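Courses > Marine Conservation > Unit 9 > Handout

May
Prepared by Korkor Bawa

Unit 9: Ship strikes and how we study them

Read this before the seminar. It covers the main terms and the case we will work through in class.
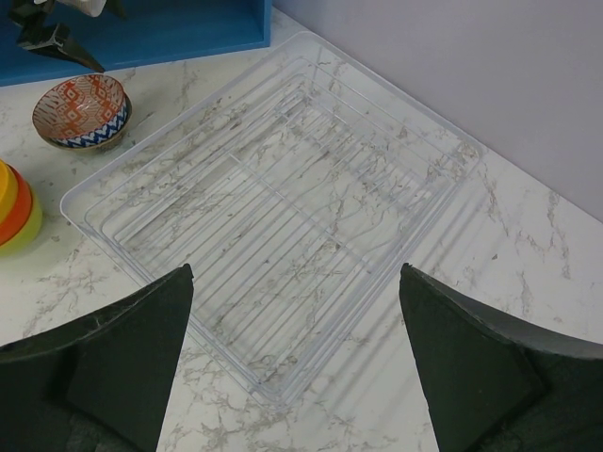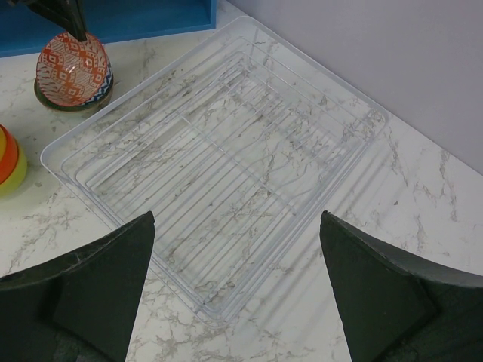
1. Why whales get hit

Many large whales feed and rest near the surface, and their routes often cross shipping lanes. A whale that is feeding may not move away from a vessel. Sound from the engine does not always help, as the bow can block some of it from reaching an animal directly ahead. Calves and their mothers spend more time at the surface and face a higher risk.

2. What counts as a strike

A strike is any contact between a vessel and a whale, including contact with the propeller. Crews on large ships often feel nothing, so reported strikes are a minimum. Necropsy is the main way to confirm a cause of death. Look for:
- blunt trauma: broken bones, deep bruising, few marks on the skin
- sharp trauma: parallel cuts from a propeller

Bruising is hard to judge once a carcass has decomposed. Write "undetermined" if the evidence is weak.

3. Measures in use

Moving a lane works well where whales gather in the same place each year. Slowing ships down is used where they do not. Slower speeds lower the chance that a strike will kill, and may give the crew or the whale more time to react. Speed rules can be voluntary or required — keep the two apart in your notes, as compliance is usually very different.

4. Class case: the Flostia channel

Our practice data set covers one season in the Flostia channel, with 84 vessel transits. Edem Kyei put the tracks together and Ramesh Bisht checked the speeds. For each transit you have vessel length, average speed and distance from the nearest sighting. There are 2 gaps in the sighting log, both during fog. Do not treat them as days without whales.

Work in pairs. Decide whether you would move the lane, set a speed limit or do both, and say what the data cannot tell you.

5. For next time

Bring a one-page summary of your case answer. Unathi Pillay will lead the session on fishing gear entanglement, so read the Unit 10 notes as well. Questions about the data go to Edem.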